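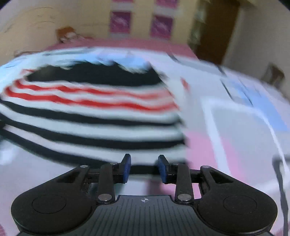 Gramden Robotics Club
Progress report to the Whitelaw Fund
Period: the autumn term and the first half of the winter term
Written by Ekrem Taşdemir, club leader

Dear Lorraine Rewi,

I am sending you the first report on the project "Folding at Home", for which the Fund gave us £1,000 last year. You asked me to keep it short and to say also what did not go well.

1. What the students do

The club has 20 members from the two upper years at Rirkthorpe. As the school building was closed to clubs for most of the period, the work moved into the students' homes. Each pair shares one hand-held gripper and passes it on at the end of the week. With it they record short demonstrations of folding clothes on a bed or on a table, and the recordings are later used to train our arm in the workshop.

The gripper has two fingers with rubber pads, which open and close on a linkage. Noeline Te Moana and Yufang Pan changed the pads twice. The first ones were too smooth for thin cotton, the second ones left marks on light fabric. We are content with the third version.

2. Recordings

By the end of the period we had 1,057 recordings which passed our check. I had promised you 1,000, so this part is complete. Shirts and towels are well covered. Trousers are not, and I have asked the younger pairs to do mostly trousers until May.

The most frequent reason for refusing a recording was speed. Many students move the gripper quickly when they go towards the garment, and then the picture is blurred. We now ask them to count slowly to three before the fingers close. Striped clothes are useful for practice – the stripes show clearly if a fold is straight.

3. The arm

Here we are behind the plan. The arm can pick up a towel by the corner, but it makes the second fold correctly only sometimes. Lindsay Halliday, who teaches computing and helps us with the training, thinks the camera on the arm sits too high compared with the camera on the hand-held tool. We will lower it when we can enter the workshop again.

4. Money

The grippers and the pads are paid. We have not yet spent the travel money for the Brorkgate student competition, where we wish to enter a team of 6. I ask your permission to keep this amount for the next period, as the date of the competition has been moved.

5. Next steps

Until May we will finish the trousers, lower the camera and repeat the towel test. I will send you the results of the test also if they are poor.

With kind regards,
Ekrem Taşdemir
February 2021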